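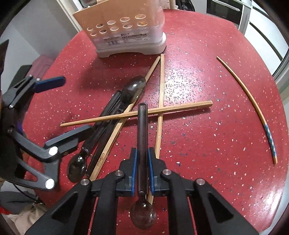

Spoons and chopsticks on the red table, with the caddy behind.

Minutes of the Sestbridge Shared Kitchen meeting, Saturday morning

In the chair: Pao-chu Yip. Minutes: Radoslava Danko.

Pao-chu welcomed everyone and thanked those who came early to put the kettle on (the ginger cookies were much appreciated and did not last long). The minutes of the April meeting were read and agreed, with one spelling put right.

1. Utensils. We had a long and very good-natured talk about where the spoons and chopsticks should live. Pao-chu would like everything back in the caddy after each meal, long handles up, so that whoever is cooking next can grab what they need. Radoslava asked whether the chopsticks might have a drawer to themselves. After some back and forth it was agreed to stay with the caddy and look at it again next time.

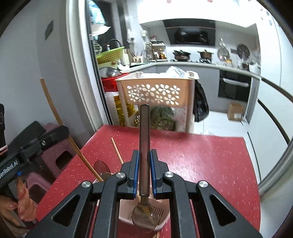

The pink caddy with the slotted spoon, looking through to the kitchen.

2. Storage rack by the kitchen door. Everyone likes it where it is, and it is handy for greens on the way in from the market. Bags are the trouble, as they do pile up so! Agreed that bags go home with the person who brought them, and that vegetables are used or shared out within 2 days.

3. Money. We have 500 in the kitchen fund, which is a lovely position to be in. Radoslava will ask at Skandora and at Awwad about a second caddy and bring both prices along. A new broom was mentioned too, but the present one was felt to have plenty of life in it.

4. Supper. We are expecting more than 14 people for the next shared supper, so please let Pao-chu know what you plan to cook. Soup is already spoken for.

The meeting closed a little before noon. Radoslava to send these minutes around.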